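Section 4. Teaching the CPU job

By now your Jisotier arm should be bolted down, powered up and past the homing routine in Section 3. This is the fun part! I wrote this section after running the job 66 times on the bench at Onholm, so most of the cautions come from my own mistakes.

People ask me whether these machines can do real shop work yet. My answer is some of it, slowly, with you standing there. Dropping a chip into a socket is close to ready. Routing the cables afterward is still yours (sorry).

Before you start
Clip on your wrist strap. Open the retention frame on the socket and check the pins under a good lamp.

1. Set the processor in the feed tray, metal side up, with the corner mark matching the tray.

2. On the pendant, choose Pick, then Edges Only. Set grip force to 12. The factory value is 20, and that's too much for a chip.

3. Jog the arm until the chip is close to the socket, then stop and look. Magdalini Psarras likes to do this from two sides of the case, and I've picked up the habit.

4. Check the corner marks again. If they don't match, go back to step 1. Don't twist the wrist to fix it.

5. Drop the speed to 10 percent and press Lower. Keep a thumb on the stop button the whole way down.

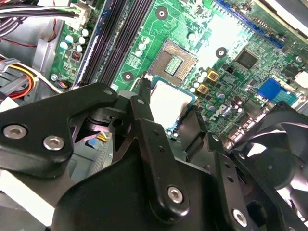
Fig. 4-2. Processor between the fingers, socket open and empty (step 3).

6. When the pendant shows Contact, press Release and let the arm back off by itself.

7. Close the retention frame by hand.

Caution: never press Retry after a Contact warning that comes early. Raise the arm, take the chip out and look at the pins first - I bent a row learning this.

Note: Abdul-Rahman Tsikata keeps a list of boards and the settings that worked on them. Add yours when you get a clean run.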